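Visit to the Hendricks bedding works and show rooms, Eltdale

Our group went out to Hendricks in November, on the morning tour. The bus from Ornley takes 44 minutes and stops across the road from the main gate. You sign in at the front desk, get a badge and a pair of foam ear plugs, and wait in the hall until everyone is there.

Gordon Ouellet led the tour. He started in the cutting hall, where cotton comes in on rolls and is cut for sheets and pillowcases. The fitted sheets go to a separate line for the elastic. It was loud and we couldn't hear all of what he said, so Wian Pretorius went back to him later with a list of questions. The elastic is bought in. The corners are sewn by machine and checked by hand at a long table under bright lights.

Pillowcases are printed upstairs. We watched one pattern being set up, which took most of the time we had there. Seconds are sold in the shop by the gate, and the bin is refilled after lunch.

After a coffee break we crossed the yard to the show rooms. These are small bedrooms, each with its own wall color, floor and bed, and the company uses them to see how its bedding looks in an ordinary home. The one I liked best was a corner room with teal on one wall and off-white on the other. The bed had a tall headboard in dark green fabric, a plain beige fitted sheet and one pale pink pillow with dots and small flowery splotches on it.
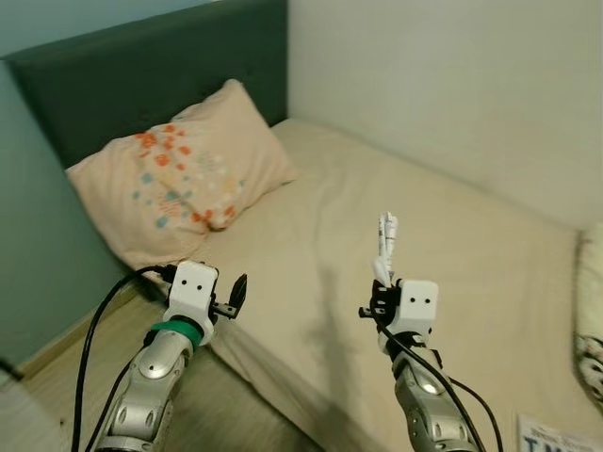 Huia Bright wanted to know how they settle on colors. Gordon said the walls are repainted every spring and the headboards stay longer, so the bedding has to work with whatever headboard is in place. I would have guessed it was done the other way around. He also said beige sells better than white in the shop, and that prints are mostly bought one pillowcase at a time.

The last stop was the wash room, where samples go through 60 cycles before a fabric is approved. There was a rack of before and after pieces that we were allowed to handle. The darker colors had faded more than I expected.

The tour is listed as 90 minutes and ours ran over. Wear flat shoes, as the stairs to the print floor are steep. The canteen is open to visitors and does a decent soup. The shop takes cards. I bought two pillowcases from the seconds bin and a beige sheet at full price.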